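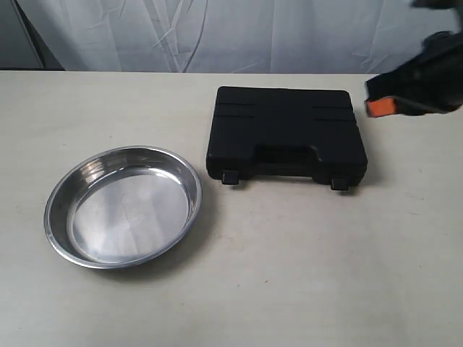
Slide 4 - Weekly care of the Undine cell

Speaker: Elvira Rengifo, Postberg site

Please note the orange finger pad on the gripper. Pads are inspected every Wednesday and replaced after 200 hours of operation.

Before any pad is changed, the arm is parked and the power is locked out. Each pad is held by 2 screws. Tighten them by hand first, then with the small driver - never with the power tool.

Wipe the tabletop before restarting. Run 12 slow test cycles and enter the result in the cell log.

Next slide: spare parts, Brenda Yáñez.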